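Abro hilo pq me lo habéis pedido tres veces ya por privado: cómo hemos pasado a vivir cuatro en 28 metros durante todo agosto sin matarnos. Va del tirón, perdonad las erratas

1/ Contexto rápido. Piso en Stirnesell, tercero sin ascensor, una habitación y media. La media es un pasillo con ventana. Mi hermana, sus dos crías y yo. La obra de su casa iba a durar 18 días. Ja

2/ Primera cosa: la llegada. Maletas en el rellano y NO se entra con ellas. Se abre fuera, se saca lo de la semana, el resto al trastero. Mi vecina Pushpa Kanaujia nos vio con todo tirado por la escalera y nos trajo té. Santa mujer

3/ El baño. Turnos. Suena a cuartel pero a las 7:40 de la mañana agradeces el cuartel. Las niñas primero, que tardan poco, luego mi hermana, yo la última, que trabajo en casa

4/ Toallas: una por persona y un color por persona. Se acabó el "esa era la mía". La mía es la gris fea, nadie me la quita

5/ Dinero. Bote común en una lata de galletas Pagano. Gasto de súper de la primera semana: 157 euros, y eso comiendo en el parque dos días. La segunda fue mejor pq dejamos de comprar cosas "por si acaso"

6/ Cocina de dos fuegos. Se guisa por la noche, con la ventana abierta, y de día se come frío. Gazpacho, ensalada de lentejas, tortilla del día anterior. El horno ni tocarlo hasta septiembre

7/ Receta de dal que me pasó Pushpa, resumida: lenteja roja, cúrcuma, agua, 20 min. Aparte ajo, comino y guindilla en aceite, se echa por encima chisporroteando. Las crías repiten (sin guindilla la suya)

8/ Dormir. A ver. Colchón plegable para las niñas en el pasillo con ventana, mi hermana en el sofá, yo en mi cama. Sí, me quedé mi cama. No voy a pedir perdón por eso

9/ Ventilador: UNO, en la puerta, apuntando al pasillo. Probamos dos y saltaban los plomos con la nevera. Botella congelada delante si aprieta mucho. Algo hace

10/ Ruido. Yo tengo llamadas de 10 a 12. En ese rato se van a la biblioteca de Prodano, que tiene aire y cuentos. La bibliotecaria, Anjana Weerakoon, ya les guarda los de dinosaurios. Si me lees Anjana, te debo una cena

11/ Discusiones: 3 gordas. Una por la sal, una por el mando y la otra no la cuento aquí que mi hermana tiene twitter

12/ Lo de la sal: ella cocina sin y yo con. Solución, salero en la mesa y cada cual a lo suyo. Tardamos nueve días en llegar a esa genialidad

13/ La ropa. Lavadora noche sí noche no, tendedero en la bañera. Y doblar según se recoge, si la dejas en la silla la silla desaparece

14/ Zapatos!! Lo peor del piso con diferencia. Tropezabas con ellos nada más abrir. Regla: se quitan en la puerta y van al zapatero, uno de baldas inclinadas, de esos de varillas. Al suelo nada 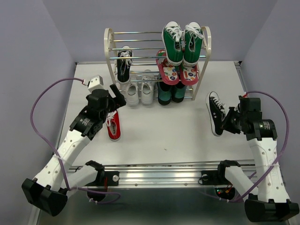 Las verdes de lona arriba, las chanclas rojitas debajo. Y dos que siguen sin sitio

15/ Me preguntan si compensa un zapatero en un piso tan pequeño. A mí sí. Lo que no cabe al trastero y punto, las botas en agosto no pintan nada

16/ Cosas que NO funcionaron: la pizarra con tareas (la llenaron de gatos), madrugar todas a la vez, el juego de mesa Tastton, que dura dos horas y acaba en llanto. El mío

17/ Cosas que repetiría: cenar en la azotea. Una manta, la tortilla y a las diez ya corre algo de aire. La pequeña se dormía allí y había que bajarla en brazos tres pisos no, uno, que exagero

18/ La obra sigue sin acabar, falta el suelo de la cocina. El albañil dice que la semana que viene. Lleva diciendolo desde julio

19/ Si alguien tiene truco para secar toallas en un baño sin ventana, que lo ponga por aquí. Os leo luego, que me toca hacer la cena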